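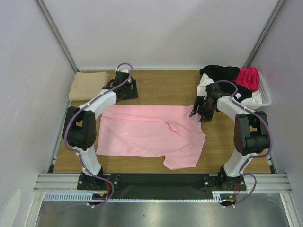 Annelies Brunner wants to know why her shirts come out of the drawer with a line straight down the front, and whether ironing first would fix it. Not really. It's the folding.

Lay it flat, face down. Smooth from the middle out, both hands. Any crease you leave now is there for good, specially near the shoulders.

Sleeves next. Straight across the back, then down. Dont let the cuff bunch.

Sides in to meet, so no fold runs down the front. Bottom up in thirds, not halves. Halves is where the belly line comes from.

Thin cotton, 18 to a drawer and no more. Packed tighter they crease whatever you do.

Stand them on edge if the drawer's deep enough. Linen goes on a hanger, don't even try.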